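**To:** Facilities and Furnishings list, Hollovdale campus
**From:** Dayana Cusi, Office of Space Planning
**Date:** 8 September 2022
**Subject:** Re: Desk surfaces, Room 206

Colleagues,

Thank you for the comments received on the desk replacement schedule. The earlier message is quoted for those who joined the list over the summer.

> The Cordero building office asks whether the desks in Room 206 will be refinished or replaced. Staff have also asked that the lighter wood be kept, as the dark tops installed in May show dust by midday. Please confirm the finish before the order is placed.

The light finish will be kept. Room 206 will receive four desks under the current order, and the remaining rooms will follow once the Solum invoice has been settled. Departments are asked to observe the following:

- Wipe surfaces along the grain with a soft cloth.
- Do not use abrasive pads or solvent cleaners.
- Report scratches or rings to this office within seven days.

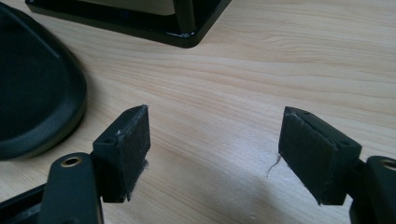 *Desk surface, light wood with a pale blond grain.*

Replies should quote request number 359 and be sent to this list. Questions about delivery access should go to the Cordero building office.

Dayana Cusi
Office of Space Planning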